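News > Workplace > Facilities

Jurmont replaces disposable cups with shared mugs and trays

November
By the Facilities Desk

Jurmont has ended the supply of disposable cups at its main office and moved to a stock of shared glass and ceramic drinkware, carried and set down on rimmed trays. The change covers all 6 refreshment points in the building and took effect this month. The stock comes to 200 pieces, supplied by Avix under a contract that also covers replacement of chipped or broken items.
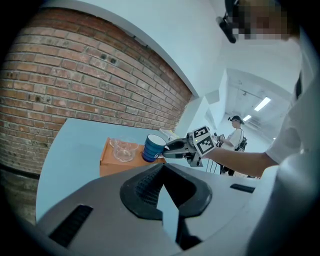 Trays are the main addition to the previous arrangement, under which cups were stacked directly on the tabletops. Each tray is to be kept on a table and cleared before the end of the working day. The raised sides are low, so a mug can be lifted out over the rim, and the length leaves room for a bowl at one end and a mug at the other with clear space between them. Jurmont specified a single tray size so that all of them fit the same racks.

Glass and ceramic pieces are washed together at 60 per cent load on the short cycle. Bowls go on the lower rack, mugs on the upper. Staff are asked to empty cups before returning them and to keep handles turned inwards when a tray is being carried. Items brought from home may be used but will not be replaced if damaged.

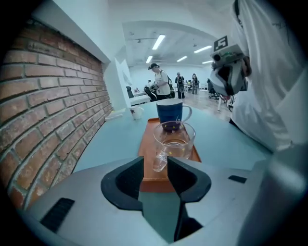 A glass mug and a navy blue mug on one of the trays.

A trial in the open office ran for five weeks before the wider change. During that period 147 pieces were in use, and the mixed designs were kept after staff reported that they found their own cup more easily – plain sets had been considered at first. The trays were supplied separately by Dauda.

Unik, which handles waste collection for the building, will stop emptying the cup bins at the end of the month. The bins will be removed and the floor space left clear. Paper cups remain available at reception for visitors.

Last updated: November, 4.15 pm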